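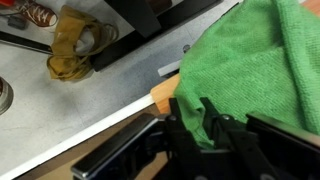

Figure 4. Wrist camera view with the towel held between both fingers.

4.2 Recording cloth examples

Use this procedure to collect towel examples for the Kilex learning station. Complete the arm check in section 4.1 first.

1. Drop the green towel on the wooden countertop from a low height. Do not smooth it out. It may hang over the edge.

2. Open a new session and enter the operator name and the task label, for example "towel_pick".

3. Check that the wrist view and the station view are both live. If either one is frozen, close the session and start again.

4. Press Record, then wait 2 seconds before moving the arm.

5. Lower the gripper over a raised fold. Close the fingers slowly until they hold the cloth.

Caution: Do not press the fingertips into the countertop. A hard contact trips the force limit and ends the recording.

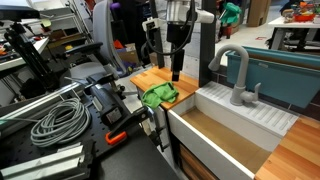
6. Lift the towel, move it to the target position for the task and open the fingers.

7. Raise the arm to the start height and press Stop.

8. Mark the example Good, Failed or Discard. Use Failed if the towel was dropped or missed. Use Discard only for operator or equipment errors.

9. Drop the towel again in a different shape and repeat from step 4. A full session is 27 examples.

Note: Keep failed examples. The Ravn trainer reads them as a separate set.

Note: Do not change the camera positions during a session. If a camera is bumped, end the session and repeat the calibration in section 3.

Sessions are saved to the station drive when you select Close. Do not turn off the power until the status line reads "Saved".

Section revised April 12, 2026, D. Tudose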